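Packing a boat lunch that survives the trip

I do love a day out on somebody else's boat, and the way to be asked back is to turn up with the food. We keep going over to the islands off Grernotthorpe from April onwards, and after a few soggy disasters I've got my galley lunch down to something I can put together the night before, half asleep, with the radio on.

Freeze your drinking water first. I fill old squash bottles, leave a good gap at the top and stand them in the freezer overnight. They go in the bottom of the cool box instead of ice cubes, and by the afternoon you've got lovely cold water and no swamp around the cheese. Mine is a battered Irketti box with one hinge missing and I wouldn't swap it.

Chicken gets cooked at home, cooled, sliced and packed flat in a tub. I bake thighs with lime and a spoonful of jerk paste for 50 minutes, which is longer than most recipes say, but I like the edges dark. Coleslaw travels undressed with the mayonnaise in its own jar. Rolls go in a cotton bag on top of everything (never underneath, I've eaten those rolls!). 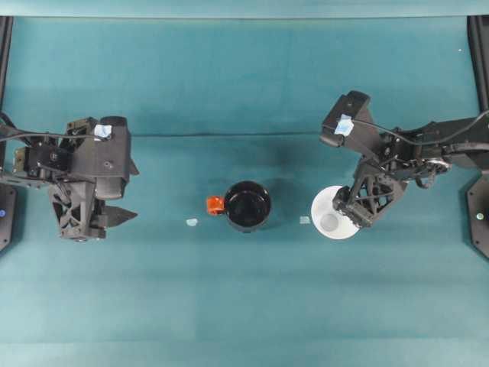 How do you stop the cool box sliding about on deck?

A square of rubbery shelf liner under each end does it for me. I buy it off the roll at Liem, cut two pieces a bit bigger than the feet of the box, and rinse them under the tap when we get home. If it's properly choppy I run a strap round the box as well and clip it to a cleat, after asking the skipper which one I'm allowed to use.

Washing up on board is a pain, so I cut it down. Everyone gets one enamel plate and one fork, and the plates get wiped with kitchen roll before they go anywhere near water. A damp flannel each, rolled up in a freezer bag with a squeeze of lemon, sorts out sticky fingers. I take 30 pegs too, which sounds daft until you've watched a tablecloth, a towel and somebody's hat all leave at once.

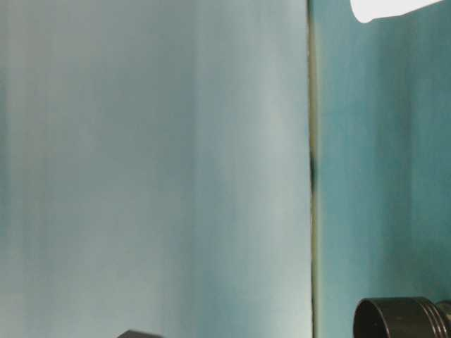 Isar wrote in to say that foil is the thing to leave at home, as it blows overboard the moment you unwrap a sandwich, and that beeswax wraps fold down small and can be tucked under your leg while you eat. Fair point, and I've switched for the rolls. I still use foil round the banana bread, but I take it off in the kitchen now and slice the loaf straight into a tin.

Oh, and salt. Take salt.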